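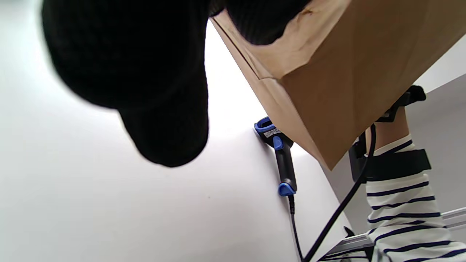

Why do shops still pack small purchases in brown paper bags?
They're cheap, they fold flat, they stand up on a counter while you fill them, and in most places they can go in with the paper recycling when you're done.

Paper bag (checkout and packing)

A paper bag, in the sense I'm using for this entry, is the plain brown kind you get at a store counter or that comes off a packing bench with your order in it. I've been writing the shop-and-counter pages for the Plurville household encyclopedia for a while now, and this is the one I get the most mail about (more than string, more than tape!), so I've rewritten it from scratch. If you want the big multi-layer sacks for flour or cement, those have their own entry.

Material

The brown color is just what you get when wood pulp made by the kraft process isn't bleached. "Kraft" is the German word for strength, and it fits, as the long fibers in the pulp make a paper that's hard to tear for its weight. It does have a weak spot, and that's water. A damp bag loses most of its nerve, so please don't set one down on a wet counter and then blame the bag.

Shape and parts

Most counter bags are made from one sheet rolled into a tube and glued along a lengthwise seam. After that the bottom gets folded one of two ways. A flat bag (some people say pouch) has its end simply turned over and pasted, and it suits cards, pens, small boxed things and so on. A square-bottom bag has folded sides, called gussets, that open out so it stands on its own. I love a square-bottom bag. You give it one good shake, it pops open, and both your hands are free.

The open end is the rim, or mouth. It may be cut straight or with tiny zigzag teeth, and it's the part that gets handled most, so it's the first place to go soft and wrinkly.

Packing one

My way of doing it comes from Ama Kyei, who trained me at the Skumo gift store one June when I was hopeless at it. Scan first, bag second. If the item goes in before it's scanned you end up fishing it out again, and a bag that's been fished in always looks it. Heavy and flat things go at the bottom, light ones on top, and anything with a sharp corner goes in corner up. Hold the bag by the rim with your fingers on one side and your thumb on the other, tip it toward you and slide the item in along the lower wall.

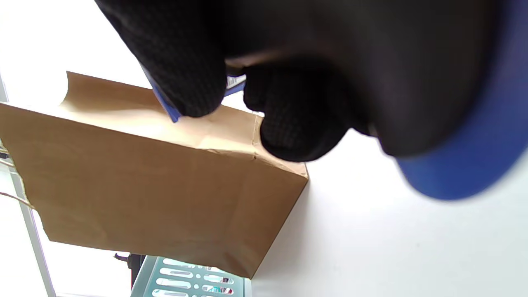 Gloved hand at the rim of a brown paper bag.

Thin items are the annoying ones. A card or a flat packet likes to lie against the wall of the bag, and then the customer thinks it's been left out, so I tuck those in last where they'll be seen. Then I fold the top over twice and run my thumbnail along it. Staples hold fine, but Hendrik Mokgethi wrote in from the Nudora stationery counter to say they snag knitwear, and he's right, they've had a sweater or two of mine.

Gloves

Opinions differ. Knit gloves keep paper cuts away, and dry paper really does pull the moisture out of your fingers over a long shift. The downside is that you can't feel whether you've picked up one bag or 2. Gloves with a coated palm grip better, in my experience, but they squeak on kraft paper and I can't stand it.

Counts and storage

The bags I order come banded in packs of 55, and the Suksawat store room shelf holds 10 packs if you lay them flat. Keep them away from outside walls and off the floor. One bad winter we lost 200 bags to a slow drip behind the shelving, and they dried into something like a roof tile.

Reuse

A clean bag is good for several more trips. I use mine for ripening avocados, covering schoolbooks, and sorting screws in the garage (write on the front with a marker, it takes ink beautifully). Greasy ones usually aren't wanted in paper recycling, but plenty of them can be torn up for compost if there's no plastic lining or shiny coating.

See also: Gusset; Kraft paper; Packing bench; String; Tape, gummed

Last revised December 2021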